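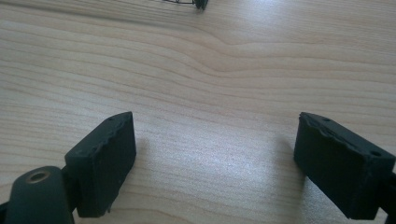

The two fingers of a hand-held gripper over a pale wooden tabletop. The pads show wear along their edges.

PRESS RELEASE
September 2024

Markville students to show hand-held gripper project at regional robotics meet

MARKVILLE – The Markville Robotics Club will present its hand-held gripper project at the Lustormont Student Robotics Meet this fall, the club said today. Sixteen students worked on the project, which collects short recordings of everyday table tasks and uses them to train a small robot arm.

The gripper is a tool with two fingers and a camera. A student holds it, picks something up, moves it and puts it down, and the camera records the job from the point of view of the fingers. The arm in the club room carries a matching pair of fingers, so what the students record by hand can be used to teach the arm.

The club has 242 recordings in its current set. Each one covers a single task from start to finish. Tasks were chosen by the students from a list they wrote in March, and include stacking cups, sorting pens, folding a dishcloth and putting lids on jars.

"We used to program every move of the arm by typing in positions," said Delali Annan, the student team captain. "You would spend a whole evening on one cup, and then somebody moved the cup. With the gripper you do the task yourself, over and over, with the cup in different places. It is slow too, but it is a different kind of slow, and more people can help."

Three teams, one table

The students are split into three teams. The hardware team looks after the grippers and the arm. The recording team plans the tasks and makes the recordings. The training team checks the files, labels them and runs the software. Members change teams once each term, and new members start with recording.

All recordings are made on the same kind of light wooden table. The club tried darker tables and a white sheet in the spring and went back to wood. Kauko Ruotsalainen, who teaches shop and physics and advises the club, said the students wanted to settle the basics before adding variety.

"They had a long argument over tables," Ruotsalainen said. "I stayed out of it. They made a test set on each surface, compared the results and wrote it up in two pages, which was more than I would have asked for. Next term they want to bring the other tables back in and see how the arm copes."

A recording session lasts one hour. Students work in pairs, with one holding the gripper and the other setting up the objects and keeping the log. The pair swaps at the half hour. A recording is thrown out if a hand gets between the camera and the fingers, if the object is dropped off the table, or if the log entry is missing. Missing log entries have been the most common reason.

Finger pads under review

The part of the tool that has had the most attention is the finger pads. The pads are black and boxy, and they take most of the knocks when a student closes the gripper on a hard object or brings it down too fast on the table. The hardware team keeps a sheet for each pair and notes chips and rough edges at the end of a session.

Surachet Suksawat, who leads the hardware team, said the question for the students is when to change a pad.

"A chipped edge is fine for a cup," Suksawat said. "For a playing card or a coin it matters, because the edge is what gets under it. So now we keep the newer pads for thin things and use the older ones for everything else. We also try to match the pads on the arm to the ones on the hand tool. If one is rough and the other is smooth, the arm can do what you did and still miss."

The team is working on a second pad shape with a rounder tip. Drawings are finished and the first test pieces are planned for the coming term. The students will bring both shapes to Lustormont so that visitors can try them.

Support from Sarmiento and Durnix

The project is supported by Sarmiento, a machine shop in Markville, and by Durnix, a supplier of workshop parts. Sarmiento gives the club bench time and has taught members how to drill, tap and fit threaded inserts. Durnix provided a grant of $600, which the club spent on fasteners, spare pads, storage drives and a second camera.

"The students come in with a drawing and we go over it before anything gets cut," said Wichai Sangkhawat, shop manager at Sarmiento. "Usually there is a hole in the wrong place or a wall that is too thin. They take it home and come back with another one. The later drawings have been good. We made one with no changes at all – I told them to frame it."

The grant runs to the end of the school year. The club will report on spending at its open evening and will post the report on the notice board outside the club room.

What will be shown at Lustormont

The club's stand will have two parts. At the first, visitors can pick up a hand-held gripper and make a recording of their own, with a student to help. At the second, the robot arm will run three tasks from the current set: stacking cups, sorting pens and moving a sponge from a tray to a dish. Visitors may move the objects between runs.

Kittipong Petchrat, who leads the training team, said the tasks were picked with care.

"Cups are our best one," Petchrat said. "Pens are all right as long as they don't roll. The sponge is in there because little kids like it. We are leaving the dishcloth at home. It works some days and we don't know why it doesn't work on the others, so that is on the list for this term."

Recordings made by visitors will be kept only if the visitor agrees. The camera on the gripper points down at the fingers and the table, and no sound is recorded. Visitors under the age of 13 will need a parent or guardian with them to take part.

The club will also give a short talk on the stage program. Annan and Petchrat will speak on how the recordings are planned and checked, and Suksawat will talk about the pads. Questions will be taken at the stand afterward.

Joining the club

The Markville Robotics Club meets twice a week after school during term. It is open to all students in grades 9 through 12, and no experience with robots or programming is needed. New members are given a short safety lesson and then make a practice set of recordings with an older student. The practice set is not used for training, so mistakes do no harm.

There is no membership fee. Students who want to work on the hardware team must complete the shop safety course first, and safety glasses are provided. The next course begins after the fall break, and sign-up sheets are in the school office.

Teachers from other schools who would like to see a recording session are welcome to visit. The club can take two visitors at a time and asks for a week's notice. It is also willing to share its task list, its log sheet and its notes on table surfaces with other student clubs working on similar projects.

About the Markville Robotics Club

The Markville Robotics Club is a student club for building and programming robots. Members take part in meets and open evenings in the region and run the club's projects themselves with support from a faculty adviser. The gripper project is in its second year.

Press contact

Kauko Ruotsalainen, faculty adviser, Markville Robotics Club. Requests for interviews with students should go through the adviser and need a parent's consent. The photo with this release may be used free of charge with the credit "Markville Robotics Club."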